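## Eligibility and testing questions, Plorkton Masters Track League

**Do I have to be tested to compete?**
No. Each meet draws 2 athletes by lot, and anyone who sets a league record is tested the same day.

**What if I take prescription medicine?**
Send the medical form to Lies Goossens before you enter. An older form from another league won't carry over – you need ours.

**Can I appeal a suspension?**
Yes. Write to the appeals panel and include your league number. The fee is $370, refunded if the panel rules for you. You can't race while the appeal is open.

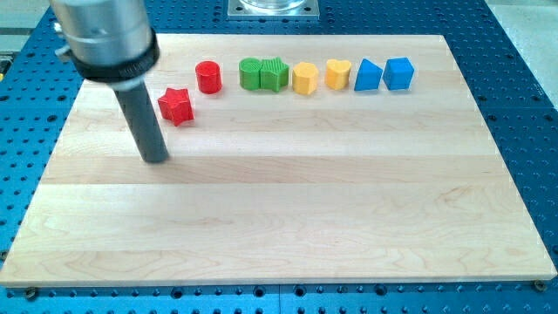

Kaiwen Han wrote in to ask whether relay results stand when one runner is suspended later. They don't. The whole team loses the result, and medals go back to the league office.

**Who sits on the appeals panel?**
Yuzhen Shi chairs it. The other seats go to people from outside the league, and none of them may coach a current member.

**Are hearings open?**
Only if the athlete asks. Decisions are posted either way, with the name left out when the athlete is cleared.

**Does a ban at the Nultesano meets count here?**
Yes, for its full length. Ours count there too.

**How do I report something?**
Call extension 954 or leave a note at the meet desk before noon on Saturday. You don't have to give your name.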